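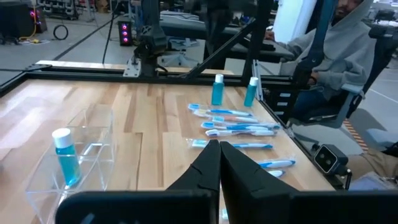 Why did the gripper keep closing on the toothbrushes after it had been told to open? The open command was reaching the driver late, queued behind a backlog of position requests, and the fingers went on squeezing at the last torque they had been given until the queue cleared.

Aug 23, 2019

That is the short version, written first so I can find it again. The rest is the long version.

Started the packing task on the Peltutcombe bench at nine. Toothbrushes and the small teal bottles, picked from the tabletop and put into the clear divided box. Same task as in June, same Hirvonen fingers, new build of Plernolex on the control machine. First bottle went in without trouble. The second run stopped with the fingers shut on a wrapped toothbrush and the wrist still pulling upward. I pressed open on the pendant. Nothing. Pressed it again. The fingers released by themselves after a delay long enough for me to have walked to the stop button and put my palm on it.

No damage to the arm. The brush handle had a crease in it and the packaging had split along the seal. Not serious, but the force was well above what the task calls for, and if it had been a fingertip between those two points I would be writing a different kind of entry. Hit the stop anyway, tagged the bench out, and pulled the logs.

The log looked fine at first, which annoyed me. Every open command had a matching acknowledgment. It took most of the morning to see that the acknowledgment comes from the bridge process and only says the message was accepted. It says nothing about the driver. I had been reading that line as confirmation of motion for months.

Put timestamps on both sides of the bridge and ran the fingers in free air with the arm locked. With the old build the open command arrived within a few milliseconds. With the new one the delay grew the longer the session ran. After a cold start it was not noticeable. After 300 grasp cycles it was 198 ms. At the worst point I recorded 1074 messages waiting in the queue, nearly all of them position requests that were already stale.

The cause is one setting. The new build raised the queue limit from 1 to 2000 and dropped the rule that discards old requests. The position poll runs slightly faster than the driver can answer, so the backlog never drains while the task is active. It only clears when the task script pauses between objects. That explains why the bottle runs looked normal: they are short, and the script waits at the box. The toothbrushes need several regrasps because the wrapping slides, so there is no pause and the queue keeps filling.

What bothers me more is the timeout. There is supposed to be a watchdog that cuts torque if the driver hears nothing new for a set period. It did not trip, and by its own logic it was right not to. The driver was hearing something constantly. It was hearing old position requests. A watchdog that counts any message as a sign of life cannot catch this.

The stop button is on its own circuit and does not pass through the bridge. Tested it nine times under load after lunch, with a foam block between the fingers. Torque dropped every time. I would not have gone further today without that result.

Changes made:

Queue limit back to 1 for position requests, old ones discarded.
Open and stop commands moved to a separate channel that nothing else uses.
Watchdog now looks only at torque commands with a fresh timestamp.
Finger torque limit lowered until the full regression has been run. Bottles may slip. Acceptable.

Ran toothbrushes again from three until almost five. No delayed release. Two dropped brushes, both on the regrasp, both from the lower torque. One bottle tipped on approach, which I think is a separate problem with the height offset – the tabletop was sanded in June and I doubt the calibration was redone afterward.

Wrote to Gisard to ask whether their bench is on the same build. They use the same bridge with heavier fingers, and the default is the default for everyone who installed it this month. Asked them to hold off on any work with hands inside the fence until they have checked the queue setting. No reply by the time I left.

Still open: the pendant shows a green light on acknowledgment. It should show green on measured finger position, or show nothing. I have left a strip of tape over it for now. Also need to find out why the free-air test in the release checklist runs for only 20 cycles. At that length the fault is invisible.

Height offset tomorrow, then the long run. Bring more foam.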